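Brolau Community Forum > Technology and Training > Events and Visits

Thread: Open day at the Erkik automation center - report and discussion
Last updated: 15/10/2022
22 replies - 5 shares

Posted by: brolau_events_desk

The Events Desk is pleased to provide its report on the open day held at the Erkik automation center in Brornomby. Attendance was roughly 260 across both sessions. Members who were unable to secure a place asked that the main points be set down in writing, and this thread has been opened for that purpose. Members who did attend are invited to add corrections and remarks.

The program consisted of a welcome, a talk on safety in shared work areas, two live demonstrations, and a period for questions. The live demonstrations were carried out by the Vermeulen training group, which shares the building with Erkik. Both were based on household work. The center's position is that kitchens present more difficulty for a machine than most factory stations, and the afternoon was arranged to show why.

Demonstration one: the approach

The first demonstration was run in simulation and shown on the large screen in the main hall. Visitors followed the work through the views used by the operators. The presenter spent a good deal of time on the view that looks out past the gripper, as this is the one trainees find hardest to learn. The fingers take up much of the picture, and the counter may be present only at one side of it. An operator must judge from small pieces of information where the hand is in relation to the work.

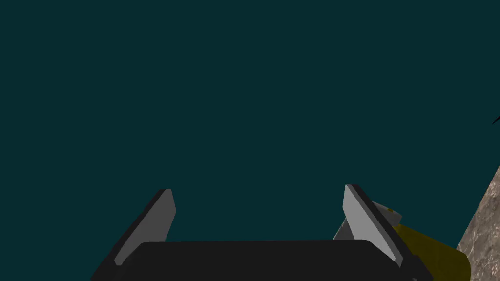

Demonstration two: the counter

The second demonstration used the same simulated kitchen and concerned the placing of the two arms along a stone counter. The presenter explained that small items near one another are a frequent cause of failed attempts, and that the order of work matters a great deal. A member of the audience asked whether the machine chose the order itself. The reply was that it did not on this occasion, and that the operator retained control throughout.

Questions were taken for longer than the schedule allowed. The Events Desk regrets that some visitors in the second session missed the shuttle back to Brolau as a result.

Posted by: millrace_40

Thank you for the report. I attended the first session and consider it a fair summary. I would add that the safety talk was the strongest part of the program. The speaker described plainly what is expected of a person who enters a shared work area, and the printed handout was clear enough that I have passed it to my own department.

I must register one disagreement. The notice for this event used the words "live demonstration." In my view a simulation shown on a screen does not meet that description. I traveled 50 miles with two colleagues in the belief that we would see equipment in operation.

Posted by: northgate_training

I do not share the objection above. The simulation was being operated during the session by a person seated at the front of the hall. The presenter took requests from the audience and the operator carried them out. That is a live demonstration by any reasonable standard. The notice made no promise of physical equipment.

Posted by: millrace_40

The notice did show a photograph of a physical machine at the head of the page. I accept that the text was silent on the matter. Visitors will nonetheless draw conclusions from a photograph, and an institution that invites the public should expect this.

Posted by: brolau_events_desk

The point about the photograph is accepted. It was supplied with the material sent to us and we placed it without further thought. The wording for the November session will state that the demonstrations are simulated.

Posted by: harbor_lane_school

I write as a teacher who accompanied a group of students. They had expected to be shown something fast, and several of them were restless during the first demonstration. The second held their attention far better. With the whole kitchen in view they could see what sort of job it was: a sponge and a bowl on the counter, a cup with a spoon standing in it, and the arms of the robot over and beside it all. Two of them have since asked whether the training group accepts students for work experience.

I would ask the organizers to consider showing the wide view before the close one. My students had no understanding of where the hand was until the second part, and by then the explanation of the close view had been forgotten. The still below was the point at which they began to ask questions. 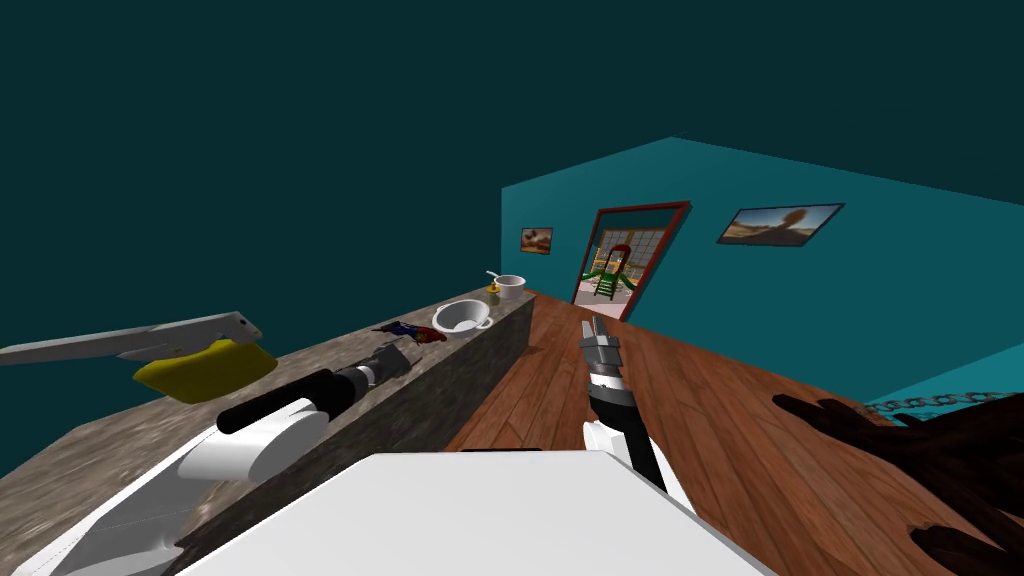
Suggestions for the November session

Posted by: brolau_events_desk

The remarks from harbor_lane_school have been passed to the center. For ease of reference, members are asked to place suggestions for the November session from this point in the thread. Comments on the first event may continue here also, provided they are brief.

Posted by: quarry_road_resident

My suggestion is that the operator be given a microphone. The presenter spoke well, but it was the operator who knew why a movement was made in one way and then corrected. From the third row I could hear parts of a very interesting conversation between them that was not repeated for the hall.

Posted by: northgate_training

Seconded. I would also support keeping the present order of the two demonstrations, with respect to the teacher who posted above. Starting with the close view made the difficulty plain to adults in the audience. If the wide view is shown first, visitors will assume that the operator has that advantage at all times, and they will leave with the wrong idea of the task.

Posted by: harbor_lane_school

I understand the argument, although I do not find it convincing for younger visitors. Perhaps the two views could be placed side by side for the first few minutes. The screen in the main hall is certainly large enough.

Posted by: millrace_40

Side by side would answer both concerns. I have a further question for the Events Desk. The speaker from the training group stated that a trainee completes 260 practice attempts before working without supervision. My notes have this as a weekly figure. One of my colleagues understood it as the total for the course. Could this be confirmed?

Posted by: brolau_events_desk

It is the total for the course. The same number appears in our attendance figure, and we have checked that this is a coincidence and that neither was copied from the other.

Posted by: tallowfield

I attended the second session and was one of those who missed the shuttle. I bear no grudge, but I would ask that the question period be limited or that the driver be told. It was a long wait and the lobby had been locked.

On the content, I am less persuaded than other members. I worked in commercial kitchens for 22 years. No kitchen I have known would be left standing while each item was considered in turn. The presenter acknowledged that speed was not the present aim. I would have liked to hear when it will be.

Posted by: northgate_training

That question was put in the first session. The answer given was that reliability is being addressed before speed, and that the group would not offer a date. I thought it a proper answer. A date offered to please an audience would be of little use to anyone.

Posted by: tallowfield

It may have been a proper answer. It was not a very satisfying one for those of us who are asked by our employers whether to plan for such equipment.

Posted by: quarry_road_resident

Could the organizers say whether places in November will be given first to those who were turned away? I was fortunate, but several of my neighbors were not.

Posted by: brolau_events_desk

Those on the waiting list will be contacted first. They will have five days to reply, after which the remaining places will be opened to all members. Groups from schools should write to the Desk in advance with the number of students and the number of accompanying adults. The shuttle will leave Brornomby 50 minutes after the close of the program, and the lobby will remain open until it departs.

Members are reminded that the safety handout can be collected from the front counter at the Brolau office - a limited supply is held, and further copies have been requested from Erkik.

Posted by: harbor_lane_school

Thank you. We will write this week. Would a group be permitted to put its requests to the operator in advance? My students have already begun a list, and it is longer than the question period will bear.

5 shares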